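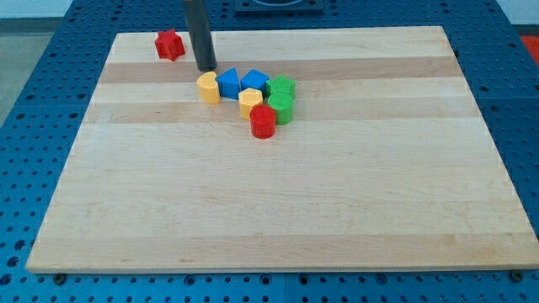 Teaching an arm by hand is slow for the first hour and quick after that, according to Nermina Vukadinović, and the slow hour is where most people give up. She made the remark on Wednesday at Tilteo, where the Prerkudance project opened its teaching sessions to visitors from other workshops.

The project collects demonstrations of simple table work. A person either takes hold of the arm and moves it through the job, or steers it from a separate set of controls a few steps away. The recordings are then used to train a program that tries the same job without help. Current work uses colored shape-sorter blocks on a maple board, with the arm pushing the pieces across the wood with a rod-shaped finger.

The group has 3356 recorded demonstrations so far, almost all of them made by remote control. Stojan Leka, who runs the recording schedule, said hand guiding gives smoother paths but puts the operator's arms in the way of the cameras. Remote control keeps the view clear – it also takes longer to learn.

New operators train for two days before their recordings are kept. Sessions are limited to four hours, with a break halfway, after earlier runs showed that tired operators pushed too hard and sent blocks wide of their targets.

Wouter Timmermans asked whether failed attempts were thrown out. Leka said they are kept and marked, and that a push that goes wrong and is then corrected is often more useful in training than a clean one.

Prerkudance plans to change the control software in December. The new version, called Jikard, will let an operator take over while the program is running, fix a mistake and hand control back. Emiliano Cantero is preparing the training notes. Workshops that want to send an operator can sign up at the front desk at Tilteo.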